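Climorlow opens household task teaching programme to outside partners

Operators with no robotics background to guide two-arm systems through laundry and tidying work in furnished rooms

For release Thursday, 9.00 am

Climorlow, the robot teaching centre run by Momitz, will admit outside partners to its household task programme from February. The programme records people as they show robot arms how to carry out ordinary domestic jobs, either by guiding an arm by hand or by steering it remotely from a paired set of controls. The first partner to join is Katsaros, a supplier of linen services to care homes and small hotels.

During its pilot period the programme collected 1276 complete demonstrations from 306 teaching sessions. The work covered five families of task: folding, smoothing and pressing cloth, making beds, sorting small items into drawers, and clearing surfaces. Each demonstration consists of the movements of the arms, the opening and closing of the grippers, and video taken from several positions, all recorded against a common clock.

Momitz has chosen to carry out the teaching in rooms fitted out as bedrooms, kitchens and utility rooms. Furniture is bought second-hand where possible and is moved between sessions, so that a task learned beside one bed or under one window is also shown in different light and with different things nearby.

"A shirt that has been dropped on a board never lies the same way twice," said Nabila Sqalli, Head of Task Teaching at Momitz. "We ask our operators to work as they would at home, to correct a poor grip when it happens and to carry on. Those corrections are among the most useful material we have, and we keep them in the record."

Two methods of teaching

Under the first method, known at Climorlow as hand guiding, the operator takes hold of the arm near the wrist and moves it through the task while the motors offset its weight. It suits short movements in which the feel of contact matters, such as drawing a flat hand towel across a board.

Under the second method, the operator sits or stands at a separate station and moves a pair of lightweight controls, which the robot arms follow. Remote control is used for longer tasks and for all work that needs two arms at once. It also keeps the operator's hands and sleeves out of the video, which makes the recordings easier to use in training.

Recruitment for the pilot was open to people with experience of domestic, laundry or care work. No knowledge of programming was asked for. New operators receive five days of paid instruction, beginning with single-arm exercises on soft objects and moving on to cloth handling under supervision. Sessions are limited in length and operators may stop at any point. A session that is stopped early is kept, and labelled as such.

The role of Katsaros

Katsaros will contribute a working list of the cloth items its staff handle most often, together with the standards to which they are expected to be pressed and folded. Members of its laundry teams will attend Climorlow as guest operators. The company will have access to the demonstrations its own staff record and to the results of models trained on them.

"Our people have handled linen for many years, and much of what they know has never been written down," said Polyxeni Lazaridis, Operations Director at Katsaros. "We were pleased to find a programme in which they could show it directly. We will judge the results by the same standards we apply to our own work." 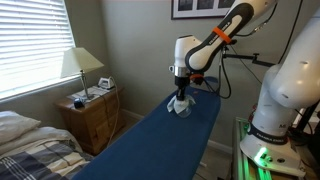 How does a robot learn from a demonstration that a person has given?

The recordings are used to train a model that links what the cameras see and where the arms are to the movement the operator made next. After enough demonstrations of a task, the model can propose movements of its own, which staff then test at low speed before any further use.

Safety and privacy

Power to the arms can be cut from the operator's station and from a second switch at the door. Heated appliances are not switched on during teaching; pressing tasks are recorded with cold irons. Operators sign a consent form before their first session and may ask for the sound from any recording to be removed.

Momitz will publish a written summary of the pilot, including the tasks that proved hardest to teach, when the first partner sessions have been completed. The summary will be free to read.

Applications

Organisations wishing to join the programme may apply in writing to the partnerships office at Climorlow. Applicants should describe the tasks they wish to teach, the items involved and the number of staff they could release as guest operators. Visits can be arranged on request.

Notes to editors

Climorlow is located on the Grivard site and is wholly operated by Momitz. Interviews with Nabila Sqalli and Polyxeni Lazaridis are available through the Momitz press office.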